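Wutmont's spring textile collection will take folded household linen and clothing from April, the organisers have confirmed, with sorting to be done in people's own homes before anything is handed over. The change replaces the mixed-sack system used until last year, under which items arrived unsorted at the Temeck depot and were separated there by hand.

Under the new arrangement each household is asked to fold items flat, keep cloths and towels apart from garments, and tie each bundle with string. Bundles may weigh up to 11 kilograms. Anything heavier will be left at the door with a note asking for it to be split.

Marisol Espinoza, who runs the collection from the Arriaga road office, said the sacks had been the main source of delay. "A sack has to be emptied, shaken out and looked at piece by piece," she said. "A folded bundle can be checked from the edge. You lift a corner, you see the fabric, and it goes on the right shelf." Small cloths caused more work than coats, she added, as they worked their way into sleeves and trouser legs and were often found only at the second check. 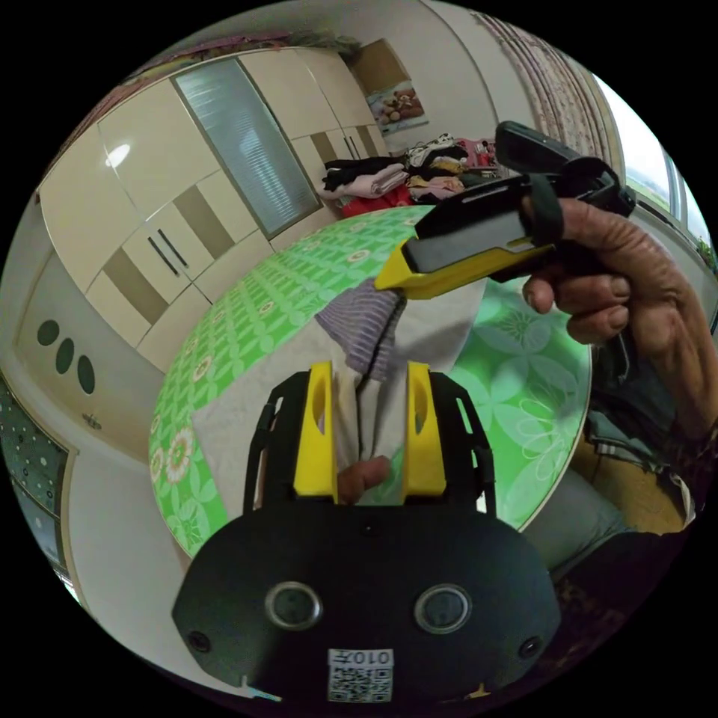 **HOUSEHOLD & TEXTILES**

A folded striped cloth, with clothes still in a pile on the far side of the room. Cloths of this size fall into the first of the collection's 2 classes, flat goods, which covers towels, napkins, tablecloths, pillowcases and sheets. The second class, made-up garments, covers everything with a sleeve, leg, collar or waistband. Curtains count as flat goods if the hooks have been taken out. Lined curtains are not accepted this year.

The instruction sheet recommends working at a table. A cloth is laid out, folded in half along its length and then folded again across the width until it is no larger than a sheet of office paper. Stripes and borders should be left showing at one end, which lets the sorters tell patterned cloth from plain without opening the bundle. Garments are folded with the sleeves inward and the fastenings closed. Items must be clean and fully dry. Damp cloth marks the pieces next to it within a day or so, and a marked bundle is sent for rags in full.

Sheets were posted to 2000 addresses in Wutmont and the villages above it. Spare copies can be picked up at the Arriaga road office, which is open until 5 in the afternoon. The office also holds string, cut to length, for anyone who needs it.

Flat goods in sound condition will go to the linen store at Temeck, where they are lent out to halls and guest houses. Worn pieces will be cut for cleaning cloths. Garments are passed to the Flikus shop for resale, and whatever is unsold at the end of the season goes for fibre recovery. Flikus has asked for fewer winter coats and more children's clothing, as its coat rail is already full.

Shoes, belts, bags and soft toys are outside the scheme — they should be taken to the shop directly. Duvets and pillows are refused at both sites. Wool blankets are accepted as flat goods but must be bundled on their own and labelled.

Espinoza said the office would keep a few sacks in reserve for residents who could not manage the folding, and that drivers could be asked to take loose items by arrangement. Requests should be made by telephone before the round begins. Routes for the upper villages have not yet been settled and will be posted on the depot door.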